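1/ Right, I have finally finished reading my great-aunt's letters and I need to talk about them, because I haven't been this happy in months. 43 letters, all from the years she lived in Prarkgate, all to her friend Embla Aasen, who kept every one in a biscuit tin.

2/ Agnes Fagerlund was a typist at a timber yard called Cordeiro. She was 22, she had a room above a baker's and she wrote exactly the way she talked. Spelling optional, gossip compulsory.

3/ The first letter is almost entirely about soup. Her landlady made one soup. It had barley in it. Agnes gives it two pages and comes back to it in letters 4, 9 and 17, by which point she is calling it "the old enemy".

4/ She was paid by the week and wrote her sums in the margins! Stamps, stockings, a bun, the tram. You can watch her decide against the tram as the month goes on, and then in February there's a line that just says "walked, walked, walked".

5/ There is also a man. Of course there is. Teodor Öberg, from the yard office, first mentioned as "the one with the coat". Six letters later he is "Mr Öberg". Then "T.Ö." Then she stops mentioning him altogether and I nearly threw the folder across the room.

6/ (He comes back. Letter 31. He had been in Skinow seeing to his father's house and hadn't thought to tell anyone. She was FURIOUS and it's the best page in the whole tin.)

7/ A few of you asked how I'm reading them. Slowly – her hand slopes so hard that the lines run into each other, and she turned the paper sideways and wrote across it when she was short of sheets. I do one letter at a sitting, with a lamp and a ruler, and say the words out loud until they make sense.

8/ Names were the worst. I had "Prumach" down as a person for weeks. I'd built up a whole character for him, a bit gloomy, fond of cards. Prumach is the village where her sister lived.

9/ Typing them up now so the cousins can have a copy. 1636 words for the longest one, and that was written in a single evening after a dance. I have no idea how her wrist coped.
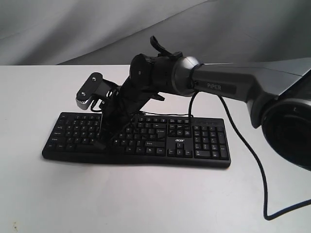
Black keyboard, white table. Letter 12 next!

10/ I'm keeping her spellings, by the way. I tidied the first two and they went completely flat, so I put everything back. She writes "definately" and so shall the cousins' copy.

11/ Thank you to Rafferty Yazzie, who spotted that the "blue house by the lock" in letter 20 still has its old name over the door. I'm going to go and stand outside it like a fool as soon as the weather's better.

12/ If anyone has family who worked at the Cordeiro yard, please shout. I'd love to know who "Big Ismael" was. My cousin thinks he might be an Ismael Brandão who drove the cart, but all Agnes says is that he could whistle in two parts and once lent her an umbrella – which she never gave back.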